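**Minutes: working group on rules for the robot floor**
Karari site, meeting room 2, May
Present: floor team, safety, training, one guest from Clarach (by phone)
Start 10:00

**1. Minutes of the last meeting**

Accepted with one correction. In point 4 the word "operator" should be "person with the controller". The two are not always the same at our site, and Clarach asked that we write it the same way everywhere.

**2. Draft rules, version from Gremby**

Gremby sent us the draft they use at their own site. It has 56 rules. The group thinks this is too many for people who must learn them in the first morning. Training will make a short version which fits on 2 pages, and the long one will stay in the binder at the door.

Rules which were discussed longer:

- Rule 9, clothing. Gown and shoe covers stay as they are. The draft also asks for a hair net. Not agreed, safety will ask Gremby for the reason.
- Rule 14, the person with the controller. This person does not talk on the phone and does not put the controller down on a table while the arm has power. Agreed.
- Rule 15, handing over. The person who gives the controller says "yours", the one who takes it says "mine". Some members found this a little childish, but it was agreed for a trial until the next meeting.
- Rule 22, walking. The draft forbids walking behind a mobile base at any time. On our floor this is difficult, the passage is narrow. New text: you may walk there after you have told the person with the controller and got an answer. 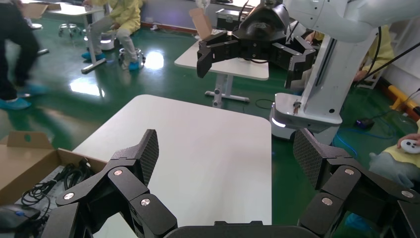 - Rule 23, sitting. Stools with wheels are allowed next to the tables, but not inside the reach of an arm that is moving. Training asked how a new person can know the reach. Safety will propose a line of tape on the floor. The tape must hold on the green epoxy; the last one came off after cleaning.
- Rule 31, cables. Cables that cross a walking way must be covered or moved before work starts. Spare cables go back in a box, and the box does not stand where people walk.

**3. Speed in shared work**

The draft says 50 percent of full speed when a person is near. Clarach uses a lower value but could not say on the phone which one. We keep 50 for now. The point stays open.

**4. Incident form**

Form 997 is still the old one and has no field for "which arm". Floor team will add it. Near misses should be written on the same form, also when nothing was damaged.

**5. Other**

The Đoàn team wants to use our rules for their own floor. The group has nothing against it, but they should wait for the short version.

**To do**

- Short version of rules: training
- Question on hair nets, proposal for tape: safety
- Speed value from Clarach: guest will send by e-mail
- Form 997: floor team

End 11:20. The next meeting is in the same room.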